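4.2 Segmentation du vêtement et choix du point de prise

Le module de perception reçoit les images de la pince droite à 30 Hz et produit, pour chaque image, un masque du textile et une carte de bords. Le réseau, repris de Yagi et Obi, a été réentraîné sur 425 séquences de manipulation bimanuelle en intérieur domestique. Deux difficultés dominent les erreurs résiduelles : les reflets spéculaires du support, que le modèle initial classait comme tissu clair, et l'occultation du bas du vêtement par les doigts de la pince au premier plan. La première est traitée par un terme de cohérence temporelle sur trois images successives, la seconde par un masque fixe de l'outil, calculé pour chaque ouverture des doigts.
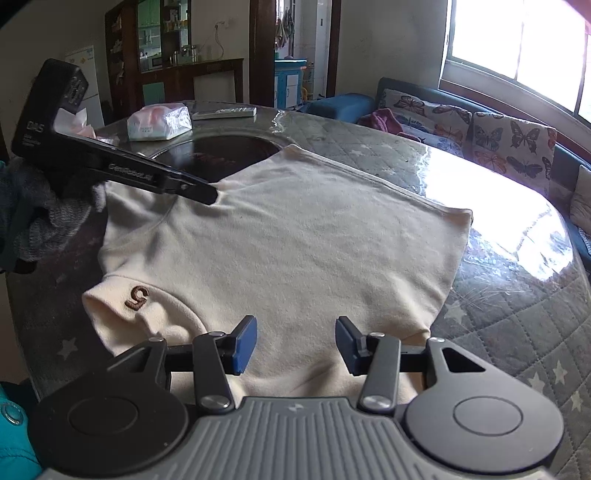 Figure 3. Vêtement crème étalé sur une table à revêtement brillant, vu depuis la pince du premier plan. La seconde pince, à gauche, pince la partie supérieure gauche du tissu. Le reflet de la fenêtre couvre une grande partie du côté droit de la table.

Les candidats de prise sont extraits le long des bords et des coutures, puis ordonnés selon un score combinant la courbure locale, la distance au point tenu par l'autre pince et l'accessibilité cinématique. Les plis internes reçoivent une pénalité, leur gradient étant souvent confondu avec celui d'un ourlet. Le planificateur, écrit au-dessus de la bibliothèque Skostbridge, rejette tout candidat imposant une rotation du poignet supérieure à 90°. Sur les 183 séquences de test, le terme de cohérence supprime la plupart des faux positifs dus aux reflets ; les échecs restants concernent surtout les manches repliées, pour lesquelles le bord visible ne correspond pas au contour du vêtement déplié.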